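狭幅員道路向け路面用品のご案内

Padarettiでは、中高層の建物に挟まれた幅の狭い道路を対象に、減速帯、路面標示材および歩道まわりの用品を取り扱っております。いずれも沿道に店舗や車庫が並び、車両と歩行者が近接する環境での使用を前提としております。

減速帯 Demex 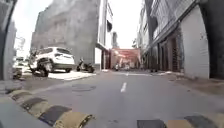
Demexは分割式の減速帯です。区画単位で取り外しができるため、埋設管の工事や舗装の補修に際しても、全体を撤去する必要はありません。固定用アンカーは1区画につき4本を標準とし、端部材は左右2種をご用意しております。

区画線用塗料 Esquivel

Esquivelは、破線の中央線および文字・記号の標示に適した白色塗料です。荷姿は21kg缶とし、最低受注数量は2缶です。マンホール蓋の周囲に施工する場合は、事前に養生を行ってください。

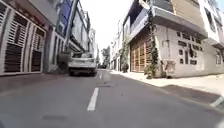
アスファルト舗装上の白色破線の中央線

塗り替え時期の判断にあたっては、摩耗の程度を標示の種類ごとにご確認ください。当社では現地調査も承っております。 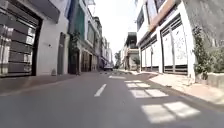 Esquivelの施工費は、標示の形状と面積に基づいて算出いたします。中央線のみの場合は延長単位、塗りつぶし部分を含む場合は面積単位のお見積りとなります。白い矩形を段状に4列並べた標示では、手前の列の縁に擦れが見られるように、角の部分の状態が補修範囲を定める目安となります。部分補修の場合も、型枠は貸与いたします。

歩道境界の標示

車道と歩道を区分する黄色の線には、同塗料の黄色をご指定いただけます。タイル舗装に接する箇所では、目地への流入を防ぐため、施工前に清掃と乾燥を十分に行ってください。植木鉢等が置かれている場合は、沿道の方との事前調整をお願いいたします。
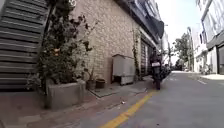 納期およびご注文

在庫品はBrarkport倉庫より出荷いたします。延長400mを超える案件は個別にお見積りいたしますので、図面を添えてお申し込みください。2月は受注が集中するため、早めのご相談をお願い申し上げます。

お問い合わせ | © Padaretti | ページの先頭へ戻る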